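Two arms, one table, and a very happy me

The second arm is finally bolted on! If you've been following along since June you'll know that the left one went together fairly smoothly and the right one fought me for 14 evenings, mostly over one elbow joint that buzzed like a wasp whenever it slowed down. It was a loose set screw. Of course it was a loose set screw.

I'm building this at Ustwood, the shared workshop across the river, and I've started calling the whole machine Swati (the name was on a box I kept the bolts in and it stuck). The motion software is my own pile of scripts, which lives in a folder called Mondora, and it can now talk to both arms at once without one of them freezing up. I can't tell you how good that felt the first time.

Next job was cables. I'd tied them down so neatly that the wrists couldn't turn all the way, so I cut every tie and gave them a big lazy loop instead. Not as pretty, but the wrists are free, and I've done 800 test moves since then with no snags.

So now we're on to the fun part, which is picking things up. I've been using ordinary stuff, a cup, a plate, a box of tissues, plus a flat gray block that is my nemesis because it lies so low that the fingers have to come in almost level with the table.

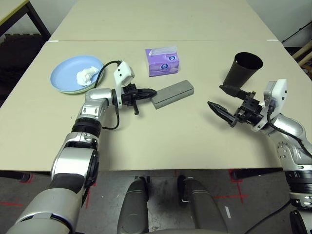 Left gripper at the end of the gray block, right one down by the black cup.

I still want softer pads on the fingers, and the right wrist sits 2 degrees off from where the software thinks it is. I'm going to fix that one first, then try passing the cup from one hand to the other. Can't wait!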